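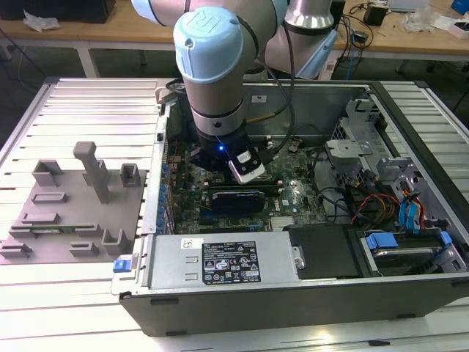

4. Abertura do gabinete e acesso ao processador

Este capítulo trata da manutenção interna dos computadores de mesa da sala técnica Plondstead. Vale para os gabinetes com placa-mãe DELL e trava de fonte azul. Para os modelos compactos, consulte o capítulo 5.

Tempo previsto: 21 minutos, sem contar a limpeza.

4.1 Material necessário

Chave Phillips média, de ponta imantada
Pulseira antiestática
Pasta térmica Bekon, em seringa
Álcool isopropílico e panos sem fiapos
Bandeja Mirholm para parafusos
Pincel macio de cerdas antiestáticas
Etiquetas e caneta

CUIDADO: Desligue o computador, retire o cabo de força da tomada e mantenha o botão de ligar pressionado por 6 segundos antes de abrir a tampa. Nunca abra a carcaça da fonte de alimentação. Os capacitores internos retêm carga mesmo com o equipamento desligado.

4.2 Preparação

1. Desconecte monitor, teclado, mouse e rede. Se houver mais de um cabo do mesmo tipo, etiquete antes de soltar.

2. Deite o gabinete de lado sobre a bancada de alumínio, com a abertura voltada para cima. Confira se os quatro cantos estão apoiados. Não deixe parafusos nem ferramentas nos vãos entre as ripas.

3. Coloque a pulseira e prenda o clipe em uma parte de metal sem pintura do chassi.

4. Retire a tampa lateral e guarde-a em pé, longe da borda da bancada.

5. Fotografe o interior. A foto serve de referência na hora de religar os cabos e deve ser anexada à ficha do equipamento.

Nota: se houver muita poeira, passe o pincel agora, antes de soltar qualquer conector. Use ar comprimido somente fora da sala.

4.3 Retirada de cabos e componentes

1. Solte os cabos SATA azuis segurando pelo conector. Alguns têm uma presilha metálica que precisa ser apertada antes de puxar.

2. Afaste o feixe de fios coloridos que vem da região das baias em direção à placa. Se ele não alcançar um ponto livre, desencaixe o conector da placa-mãe pressionando a trava. Não puxe pelos fios.

3. O disco rígido fica em uma gaveta azul. Aperte as duas laterais da gaveta e deslize o conjunto para fora. Deixe o disco na gaveta, a não ser que ele vá ser substituído.

4. Retire a placa de vídeo. Solte primeiro o fixador na traseira do gabinete, depois a trava do slot, e puxe a placa em linha reta. Segure pelas bordas e coloque-a em uma embalagem antiestática.

5. Retire os módulos de memória somente se forem testados ou trocados. Anote em que slot estava cada um.

6. Para remover a fonte, desconecte todos os cabos que saem dela, solte os parafusos traseiros e acione a trava azul. Só é preciso retirar a fonte quando ela impede o acesso ao dissipador.

Nota: a etiqueta da fonte traz as especificações elétricas. Copie os valores para a ficha antes de encomendar uma reposição – há fontes de mesmo tamanho com potências diferentes.

4.4 Retirada do dissipador

1. Desconecte o cabo do ventilador.

2. Afrouxe os parafusos do dissipador em cruz, meia volta de cada vez, até que todos estejam soltos.

3. Gire o dissipador levemente para os dois lados e levante. Se ele resistir, a pasta antiga endureceu. Recoloque os parafusos sem apertar, ligue o computador com todos os componentes montados por 3 minutos, desligue, repita o procedimento de descarga e tente de novo.

CUIDADO: não use chave de fenda como alavanca entre o dissipador e a placa.

4. Limpe a base do dissipador com um pano umedecido em álcool isopropílico. Espere secar.
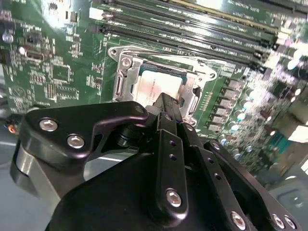
4.5 Inspeção do soquete. A pasta térmica antiga deve ser removida com o processador ainda preso, para que nenhum resíduo caia sobre os contatos. Passe o pano do centro para fora e troque a face do pano a cada passada. Depois examine a moldura metálica prateada que cerca o processador: as abas arredondadas dos cantos devem estar retas, e o parafuso do canto superior esquerdo, firme contra a placa. Olhe também a aba vertical do lado esquerdo, a que tem um rasgo alongado, e retire com o pincel a poeira que se acumula nesse rasgo. Se a moldura estiver torta, não tente endireitá-la na placa. Separe o equipamento e registre o defeito.

4.6 Troca do processador

Siga estes passos somente se a ficha pedir a troca. Para simples renovação da pasta, passe ao item 4.7.

1. Pressione a alavanca do soquete para baixo e para o lado, e levante-a até o fim.

2. Abra a moldura sem tocar nos contatos.

3. Levante o processador pelas bordas, na vertical.

4. Alinhe as marcas do processador novo com as do soquete e pouse-o sem pressionar. Ele deve assentar com o próprio peso.

5. Feche a moldura e baixe a alavanca. Certa resistência nesse movimento é normal.

4.7 Pasta térmica e remontagem

1. Aplique uma gota de pasta Bekon do tamanho de um grão de arroz no centro do processador. Não espalhe com o dedo.

2. Assente o dissipador e aperte os parafusos em cruz.

3. Religue o cabo do ventilador.

4. Remonte os componentes na ordem inversa do item 4.3. Compare com a foto tirada na preparação.

5. Verifique se nenhum cabo encosta nas pás do ventilador e se a bandeja de parafusos está vazia.

6. Feche a tampa, ligue o computador e entre na configuração do sistema. O ventilador deve estabilizar abaixo de 3.000 rotações por minuto com a máquina em repouso.

Se o computador emitir bipes ou não der imagem, desligue e confira primeiro o encaixe da memória e da placa de vídeo. Persistindo o problema, preencha o formulário Halász e deixe o gabinete na prateleira de pendências, com a etiqueta voltada para fora.

Revisão deste capítulo: 1 de junho de 2023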